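Search topics, tags, users Go Advanced search

Silach Shared Workshop Board > Builds > Manipulators

Wrist camera and linkage gripper on the folding arm: pinching one layer

deadband
Continuing from the old build log, which got too long to be useful. The arm itself is finished and I won't be touching the joints again this year. This thread is for the gripper and the wrist camera only.

Current state:

Arm is the Melarberg kit, six axes, stock gearboxes, bolted at the bench end of the bay. Controller is Fedeo running at the default rate. Gripper is my own, a parallel linkage on a black housing with silver links and dark tips. Camera sits on the wrist behind the gripper and looks forward over it.

The task is to pick up a pale green garment by a corner or an edge and fold it. The fold is the easy part. The pick is where it fails. Out of 412 attempts since the tips were changed, the most common failure by a wide margin is the tip sliding over the cloth without gathering any. Second is taking two layers where I wanted one.

What I have settled on for a pick, in the order it runs:

1. Segment the cloth. The tabletop is white and the cloth is a light green, so a plain threshold in Lab space does it once the exposure is locked. With auto exposure on, the table drifts grey in the foreground corners and the mask grows holes. Lock exposure and white balance before anything else.

2. Throw away everything beyond the back edge of the table. The drink shelves fill the top of the view and there are yellow bottles in there with green near the neck, which a lazy threshold will happily accept as cloth. I fit a line to the back edge and mask above it. Fitting has to be done per pose, as the edge changes angle when the wrist rolls.

3. Choose a pick point. A folded-over corner or a raised wrinkle scores highest, a flat border scores lowest. Approach with the fingers wide, drop to contact, close slowly while lifting 5 mm.

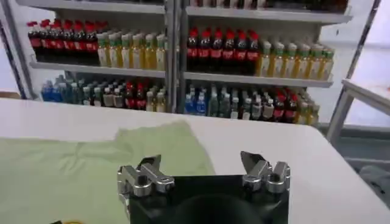 Both views are through the wrist camera, same cloth, same table.
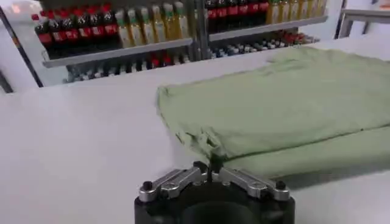
4. Check the grip before moving. I look at motor current against finger position. If the fingers have reached the hard stop, there is nothing between them and the pick restarts. If they stop short, continue to the fold. I have no reliable test yet for one layer versus two.

Questions for the board. Has anyone got a layer test that works on thin jersey? And is there any reason to keep the camera where it is? The gripper blocks the bottom centre of the view, exactly where the contact happens.

shimstock
Second question first. Move the camera. The view with the fingers spread is fine for finding cloth and useless for the last few centimetres. In the view with the tip in the cloth you can see the fabric gather just above the housing, but the housing hides whatever is under it. An overhead camera on a fixed post sees the contact from the side of the tip and you calibrate it once.

deadband
It sees the contact until the forearm gets in front of it, which on this bench is most of the reachable area. I had an overhead camera on the first version. It's in the first log if you want to see the occlusion plots.

kerf_line
Agree with deadband on occlusion, disagree on keeping the mount as is. You can have both. Raise the wrist camera on a longer bracket and tilt it down. The housing drops lower in the view and you get the tips plus a few centimetres of cloth in front. Stiffness is the cost. Mine was printed PETG and it rang for most of a second after every move, so I ended up in folded aluminium with a gusset.

shimstock
A longer bracket hits the table on low approaches. He'd be trading a blind spot for a collision.

kerf_line
Depends on the approach angle. At anything steeper than 45 degrees the bracket is behind the wrist and clear. I'd draw it before ruling it out.

quietservo
On the layer test. Don't use current alone. Friction in a pin-jointed linkage moves around with temperature and with how recently it was greased, and the difference between one and two layers of jersey is smaller than that drift. I logged 3,738 closes on my own gripper with a load cell in one tip. Position at stall separated the layers well when the pivots were fresh and badly after a few hundred cycles.

What did work was a reference close. Before each pick, close on nothing, record position at a fixed current, open, then pick. Subtract one from the other. It costs you a bit over a second per pick.

deadband
That's a good answer and annoyingly cheap to try. Were your pivots plain holes or bushed?

quietservo
Plain holes in 6061, shoulder screws, which is why they wore. Bushings helped. I would still do the reference close with bushings.

torque_and_tea
I'd go at this from the other end. The tip sliding over the cloth is a tip problem, and no amount of sensing will fix it. What are the tips faced with?

deadband
Silicone sheet, glued, 1 mm. Before that it was bare plastic, and before that heat shrink. Silicone is the best of the three and still slides on a flat border. On a wrinkle it grabs nearly every time.

torque_and_tea
Silicone picks up lint and turns into talc-covered glass inside a day. Wipe it with isopropyl and rerun a batch before you change anything else. If the slide rate drops and then climbs again over the session, you have your answer. Polyurethane holds up better on cotton. I cut mine out of the drive belt offcuts in the Amegashie bin at the back of the shop, which are free if you sign for them.

shimstock
Urethane marks light fabric. I wouldn't run it on anything you plan to wear.

torque_and_tea
Black urethane marks. The amber stuff hasn't, in my use.

deadband
Wiped the tips, reran. The slide rate on flat borders fell by half for the first stretch and then crept back. So it's lint, at least in part. I have put a wipe pad at the edge of the bench and added a pass over it to the homing routine. Amber urethane is glued and curing.

Reference close is also in. Numbers on one batch of single-layer picks look clean. Two-layer picks are spread wider than I'd like, but the two groups barely overlap.

quietservo
Spread on two layers is probably the cloth. Jersey folded back on itself doesn't lie flat, so some of those picks will be a crease and some will be a true double. Look at where on the garment they happened.

kerf_line
Did you draw the bracket?

deadband
Drew it. You were right about clearance at steep angles and shimstock was right about shallow ones. I use shallow approaches near the back of the table, where the arm is close to full stretch, so a fixed long bracket is out. I could flatten the layout by moving the table 100 mm towards the base, but the table leg is already against the frame.

shimstock
So, an overhead camera.

deadband
So, no change to the camera. I'll do the last stretch of the approach open loop from the previous clear view, as now. Over the 2,097 approaches in the log, the lateral error at contact was never the thing that lost the pick. Happy to post the file.

shimstock
Post the file. I'd want to see error in height as well as lateral. Pale table and thin cloth, a monocular camera will tell you very little about height.

deadband
Fair. Height comes from touching off on the bare part of the table at the start of each run, and the cloth thickness is assumed. I log it but haven't plotted it. Will add the column.

newbie_spline
Sorry if this was in the earlier log. Does Fedeo let you change the current limit mid-move, or do you have to stop first? Mine ignores the new value until the joint settles.

quietservo
It queues it. Set the gripper axis to immediate mode in the axis table, leave the other six alone. You need to power cycle after.

newbie_spline
That worked, cheers.

Last updated: July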